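Search this book
Go

Chapter 2
Soil Before Seeds

I want to start this chapter with a confession. For my first few years of gardening I never once thought about dirt. I thought about tomatoes, and I thought about tomatoes some more, and I bought seed packets the way other people buy candy. Then one May I put 60 lettuce seedlings into the bed behind my rental on Sutherland Road, and within a couple of weeks they were yellow, flat and sulking. I blamed the seedlings. I blamed the slugs. I even blamed my neighbor's cat (sorry, cat).

It was the soil, of course. I had planted into heavy clay that held water like a soup bowl, and those poor roots couldn't breathe.

So before we get to sowing, which I know is the part you want, we're going to spend a chapter with our hands in the ground. By the end you should be able to tell clay from sand by feel, test how fast a bed drains, and start a compost pile that doesn't smell like an old gym bag.
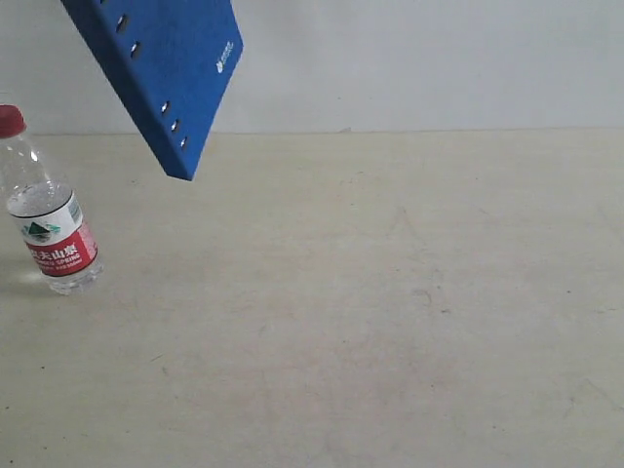
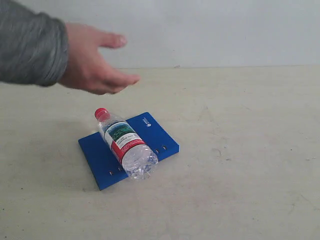
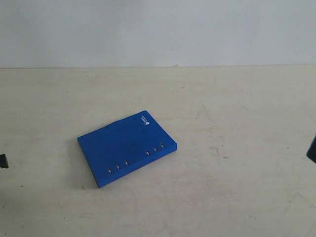
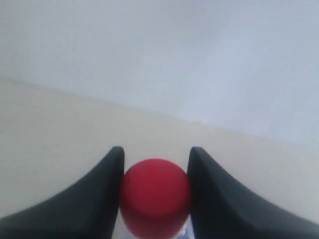 by Solange Carrier
with practice notes by Jaxon Cormier

What's in the ground, anyway?

Soil is a mix of ground-up rock, rotted plants, air, water and a whole crowd of living things. The rock part comes in three sizes. Sand is the biggest, silt is in the middle, and clay is so fine that you can't see a single grain of it without a microscope. Most yards have all three, and what matters to you is how much of each.

Try the squeeze test. Take a handful of damp soil from a few inches down and make a fist. If it falls apart the second you open your hand, you've got a lot of sand. If it holds together but crumbles when you poke it, wonderful, that's loam and I'm jealous! If you can roll it into a long ribbon between your thumb and finger, welcome to the clay club.

Now do it again somewhere else in the yard. My garden in Nurnia has sticky clay by the fence and something close to beach sand near the driveway, and I still don't know why. One test won't tell you about a whole yard.

The drainage hole

Dig a hole a foot deep and a foot wide. Fill it with water, let it drain all the way, then fill it again and write down the time. For most vegetables you want the level to drop an inch or two every hour. Slower than that and you should think about raised beds or a lot of compost. Much faster and you'll be watering all summer long.

Please don't add sand to clay to loosen it up. I tried it, and in the small amounts I could haul in my car it made a bed I could have parked on. Compost is what you want, a couple of inches of it spread on top and worked in lightly, and then more the next year.

Words to know: loam, silt, compost, drainage, mulch

Before you read on, go get a jar with a straight side and a tight lid. We'll need it in the next section.

Reader comments

Huguette Poirier
Did the squeeze test in 13 spots and got ribbons in all of them. Ordering more compost tonight.

Brynhildur Þórarinsdóttir
How long should I wait after rain before testing? My bed was a swamp this morning.

Solange Carrier
Give it a couple of dry days, Brynhildur. You want damp, and swamp will fool you every time.

Contact | Copyright Grerkik Garden Books | Back to top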